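About Erkside Surfaces

Countertops, tabletops, vanities. Cut and fitted out of one shop since the beginning.

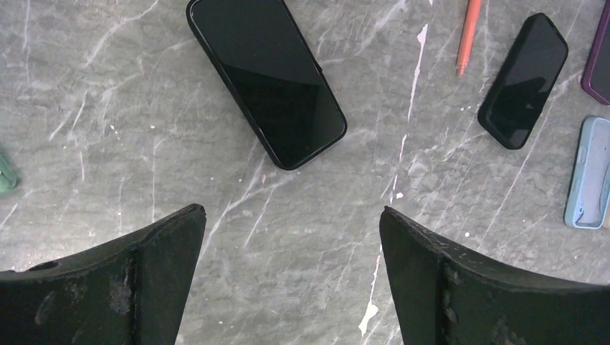 Who we are

Erkside was started by Ok-hee Shin and Soledad Bañuelos, who met on the shop floor at Engebretsen and got tired of quoting jobs they never got to finish. First shop was a rented bay with a leaky door. Now we have 3000 square feet on the Umell road — still a leaky door, different one.

What we do

Kitchens mostly. Bathrooms, bar tops, the odd fireplace. Marble, granite, quartz, and marble-look tops for people who want the veins without the sealing. Repairs too, if we have a match in the yard. We keep offcuts. Ask before you buy a full slab, a small vanity can often come out of the rack for $300 plus fitting.

How it works

Send us a sketch, rough is fine. We come out and measure. You pick your slab in person, we tape off where the cuts go and you sign off on it. Then we cut. Deposit is $200, comes off the final bill.

Where we work

Anywhere within 38 miles of the shop. Grornico and the lake side included, though we only do lake side on Thursdays.

Visiting

Yard is open weekdays, 8 to 4. Closed for the last week of November for saw maintenence. Next open yard day is Sat 23 March, coffee on, offcuts priced to go. Bring your measurments and a truck if you can.

Phone is best. Soledad answers before noon, Ok-hee after.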